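Gripper stops closing halfway through a pick

apartanen
July 29, 2023
Third fault since Friday. The arm comes down, the white fingers start to close, then the whole thing stops with the wrist light still blue and no error on screen. Power cycling clears it for 10 picks at most. Task is sorting play food and toy kitchen bits. The strawberry is fine, the ketchup bottle on its side sets it off nearly every time.

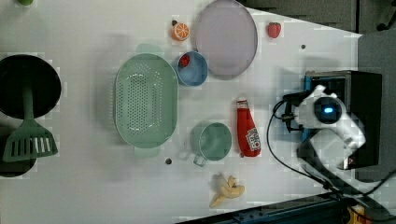
Reply 2 - Botha
Check the cable before anything else. You've got a loop of it coming off the base. Ours broke inside the sleeve and did exactly this.

Reply 3 - plemgate_lab
Don't agree. A broken cable would drop the light as well. Sounds like the force limit to me. What is it set to?

Reply 4 - apartanen
16, same as it was in October.

Reply 5 - Botha
The light could be on its own pair, so that proves nothing. And please hit the stop before you put a hand near it. A stalled gripper can still close.

Reply 6 - apartanen
Fair point, I hadn't been. Swapped the cable this afternoon and it still stalled twice on the bottle. Trying a lower limit on Monday - will post the log.

Related topics
Lenumance driver loses connection on start-up
Pastport: arm drifts after homing
Which stop button for a bench arm?

Contact us | Copyright Plemgate Forums | Back to top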